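Progress report to the Lallach Fund
January 26, 2024
Prepared for Gwendolyn Holloway

Dear Ms. Holloway,

I am sending you the report on the program Starting Again, which helps adults after a big change in life: a new job, a move, a divorce, the death of a parent.

Groups

We now have 15 people in the evening group in Anidora. Most of them came because of a new job. In the first meetings they spoke mainly about what they should feel, and it took time until they said that they were also afraid. Loretta Zamora leads the group and she changed the order of the topics. The talk about fear comes now before the talk about goals.

Workbook

The workbook is written and 600 copies are printed. We planned 800, but the price of paper was higher than in our budget. The chapter on keeping a journal was the most difficult for me, and I wrote it three times. The participants asked for shorter exercises, which they can do before work.

Meeting room

The rent for the room in Baptiste is paid until May. We would like to stay there, if the owner agrees to the same price.
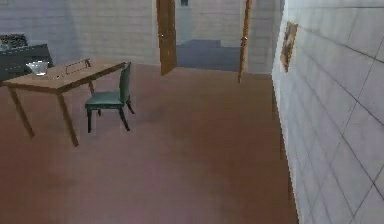

Next steps

We will open a second group for people who retired recently. I also ask for your permission to move the money left from travel to printing. The receipts are attached.

With kind regards,
Program coordinator, Prorkar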